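Ticket: Tag placement episodes rejected by Skorkard under guideline section 4 (hand-object contact)
Opened: 26 March 2026
Opened by: Lamai Luangrath, collection lead, Grillano
Assigned to: Mirta Barrientos, Skorkard support
Copied: Surachet Thaweesak, Yupin Wongsuwan
Component: rule checker, retail shelf profile
Priority: normal
Status: closed, with one follow-up

Lamai Luangrath:

We collect first-person recordings of store work for the Inda manipulation policy. The latest batch is 600 episodes, all from the cleaning products aisle. Skorkard accepted most of it and put 28 episodes in the rejected folder with the same code:

CONTACT_AMBIGUOUS: hand contacts shelf and target object at the same time. See 4.3.

Every rejected episode I opened is tag placement or product facing. None of them looks wrong to me. Our written guideline for the collectors says to use both hands where the job needs both hands, and to do the job the way a store worker would do it. You can't press a tag onto a shelf lip without touching the shelf lip. The left hand is flat on the tag and the right hand holds the other side of it.

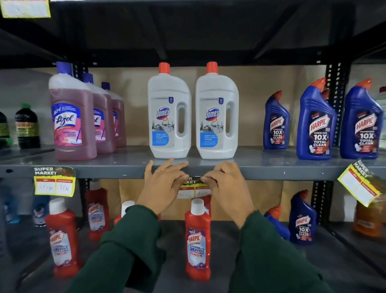
What I need to know is whether 4.3 is meant to apply to this task at all. If it is, we have to change how people are told to place tags, and I would want to argue about that first. If it isn't, please tell me which setting is off. I don't want to turn off the contact check for the whole profile, it catches real problems on the restocking episodes.

Checker settings are the defaults that came with the retail shelf profile. We haven't edited anything except the output path.

Mirta Barrientos:

Thanks, the code and the section number help. A few things before I look at the logs:

Which version of the guideline are the collectors working from? It should be printed on the first page.
Which version does the checker report at startup?
Do the rejected episodes have one task label or two?
Is the target object in the task file set to the tag, the product or the shelf?

Please don't re-label anything yet. If the labels change I can't reproduce it.

Lamai Luangrath:

Guideline on paper: version 2.
Checker at startup: "retail shelf profile, rules v1". So that is a mismatch, I hadn't noticed it.
Task labels: mixed. Some have only "place_tag". Some have "place_tag" and "face_product" in the same episode.
Target object: "tag" in all the ones I checked. Surachet wrote the task file so he can say more.

Surachet Thaweesak:

I wrote the task file from the August template. In that one, the target was a single field, so I put "tag" for everything done at the shelf edge. I left it as "tag" when we added facing, thinking the second label would cover it. Collectors do the tag and then straighten the bottles next to it without stopping, and we cut the recording at the end of the shelf section.

Mirta Barrientos:

OK. I ran a sample of the rejected ones here. There are two separate causes, and they give the same code.

Cause A, rule version. Rules v1, section 4.3, treats the shelf as background. Any hand contact with background during contact with the target is marked ambiguous. That was written for pick and place, where a hand resting on the shelf usually means the person is leaning or steadying themselves, and the grasp is hard to learn from. Version 2 of the guideline changed this. It lists fixture contact as allowed when the target is attached to the fixture (tags, strips, clips, hooks). Your collectors followed version 2 and your checker is on v1.

Cause B, task file. Where the episode also includes facing, both hands move to a product while the target is still "tag". The checker sees contact with a non-target object and a shelf, and rejects it. Updating the rules will not fix these. They need either two segments or the right target for each segment.
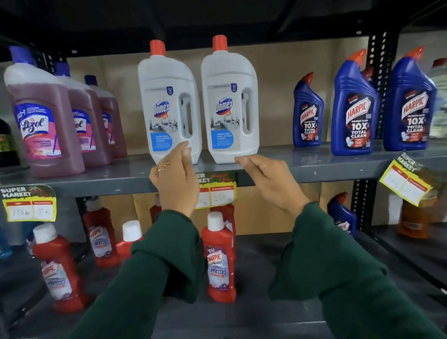
Attachment 2. Facing segment: left hand at the base of one Domex bottle, right hand at the lower corner of the other. The target should be "product".

For cause A:

1. Stop the checker.
2. Install the v2 rules for the retail shelf profile. Keep the v1 folder, don't overwrite it.
3. In the profile, set fixture_contact to "allowed_if_attached". The default stays "never" after an upgrade, even with v2 rules loaded. Please check this by hand.
4. Start the checker and confirm the startup line says "rules v2".
5. Re-run the rejected folder only.

For cause B, split the episode at the point where the hands leave the tag. Label the first segment "place_tag" with target "tag", and the second "face_product" with target "product". Section 3.1 of the guideline says one task, one target, one segment. It has said that in both versions.

Surachet Thaweesak:

How strict is the split point? Sometimes one hand leaves the tag and starts on a bottle while the other is still pressing.

Mirta Barrientos:

Split when the last hand leaves the tag. The overlap belongs to the first segment. If the overlap is long enough that you can't say which task is going on, mark the segment "mixed" and the checker will send it to manual review. Do not trim the overlap out. Section 5 doesn't allow cuts inside a continuous hand movement, and the trajectories come out with a jump in them if you do.

Lamai Luangrath:

Steps 1 to 5 done. Startup line says "rules v2". Step 3 was needed, it was still on "never".

Re-run result: the episodes with only "place_tag" all pass. The ones with both labels are still rejected, as you said they would be. Surachet is splitting those now.

Two questions while this is open.

First, the neighboring tags. In v2 it says that shelf text "should remain legible where the task depends on it." A hand covers most of the tag while it is being pressed on. Does that count against us?

Second, Yupin asked whether the collectors should be told to pause between the tag and the bottles so that the split is easier to find.

Mirta Barrientos:

First question: no. The legibility rule applies to tasks where the person reads the tag to decide something, such as matching a price to a product. For placement the tag only has to be identifiable as the target. Hands covering part of it are normal. If someone later wants to use the same recordings for price reading, they need to be checked again under the reading profile, and I would expect a good number to fail.

Second question: please don't. See section 2, natural pace. Pauses added for the annotator end up in the policy. We had this with the Ponce recordings, where collectors had been told to hold still after every placement, and the arm learned to hold still after every placement. It took a full re-collection to get rid of it. Let people work at their own speed and put the effort into the splitting.

Yupin Wongsuwan:

Understood. I have taken the pause out of the draft instructions. It never went to the collectors.

I would also like the sheet they carry to say something about bottles that are already straight. Daranee Thaweesak did the last review, and her note says some people touch every bottle in the row whether it needs moving or not. Is there a rule?

Mirta Barrientos:

Section 2.4: act only where the task calls for it. It's a collector rule, the checker doesn't test it. Contact with no change in position is hard to detect reliably, and a light touch may be a legitimate check of alignment. I would put it on the sheet as "straighten what needs it, leave the rest" and let the reviewer decide on the odd ones.

Surachet Thaweesak:

Splits are finished and re-submitted. All segments pass except 2, which I marked "mixed". Both are in manual review with Daranee.

I changed the template so that target is set per segment and can't be left empty. The old one is in the archive folder with a note on it.

Lamai Luangrath:

Confirmed on my side, the rejected folder is empty. Fine to close.

For anyone who finds this ticket later: compare the version on the first page of the guideline with the startup line of the checker before you start a batch. We have added that to our pre-collection checklist, just under the storage check.

Mirta Barrientos:

Closing. Follow-up opened on our side to make the upgrade print a warning when fixture_contact is still "never" under v2 rules, and to give the wrong-target case its own code so it stops showing up as CONTACT_AMBIGUOUS.

Resolution: rules updated to v2, fixture_contact set by hand, task file corrected, combined episodes split.
Related sections: 2, 2.4, 3.1, 4.3, 5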